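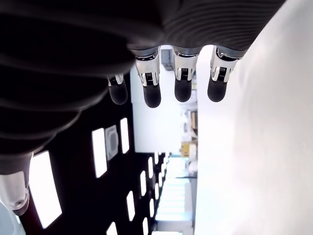
Wrist camera view, fingers relaxed, looking down the long room at Jerura

Orno Capture Kit – two-handed recording for humanoid arms

Hello, and thanks for landing on this page. I'm Rosalinda Tolentino, I look after the Orno kit here at Olodska, and I've written this page myself because the old one was all spec table and I kept getting the same emails about it.

So, Orno is what you bolt on when you already have a robot with two arms and two proper hands, and you want to record a person driving it through everyday jobs so a model can learn from the recordings. You get the small wrist cameras, the head camera, a pair of driving gloves, the recorder box and the software that keeps it all in step. You don't get the robot (people do ask!).

The wrist cameras sit close in, tucked up by the palm, so the fingertips are always in view. They also see whatever happens to be past the fingers, and when the arm is parked at an odd angle that can mean a lot of ceiling. Leave those bits in. We used to trim them and our Gunawan trainer did worse on the first reach of every job, so now the recorder keeps the lot from the moment you press the pedal.

All the cameras run at 30 pictures a second, and the joint readings are stamped against the same clock. If one camera drops out you get a beep and the take is marked, so you aren't finding out a fortnight later with a folder full of half-takes.

What people record with it

Mostly table work. Picking up, putting down, passing from one hand to the other, tidying. My own favourite to start new drivers on is the ball and plate – one round thing, one shallow dish, a plain white table, and that's your lot. It sounds too easy, but a ball is a fussy thing to hold with fingertips and even fussier to let go of nicely. Teodoro Tan, who trains our drivers, has people do it with the left hand first and keep the right hand open and low, so they get used to having both gloves live at once. 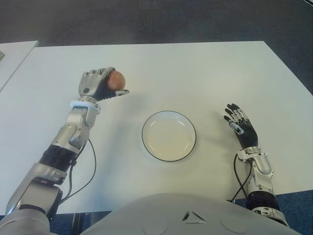 Head camera view during the ball and plate job, left hand holding the ball

The sample set that ships with the kit has 4,000 takes in it across 7 jobs, all done on our own bench, with the fumbles left in and labelled. Please do look through the fumbles before you start recording. They're the quickest way to see what a good label looks like, and I think they're more useful than the tidy ones.

In the box

Two wrist cameras with clamps
One head camera and bracket
Driving gloves, one pair (small, medium or large)
Recorder box with foot pedal
6 cable clips for each arm
Sample set on a drive, plus the label guide

A word on the cable clips. Leave some slack at the elbow, more than looks neat, and move the arm through its full reach by hand before you switch on. A tight cable will tug a wrist camera round by a hair and you won't spot it until you compare takes.

Gloves come in medium unless you tell us, so do tell us. Spare clamps and pedals are kept in stock and go out separately from the kits. The next batch of full kits ships in June, and if you'd like to try one before buying, write to me and I'll book you a morning on the bench at Jerura.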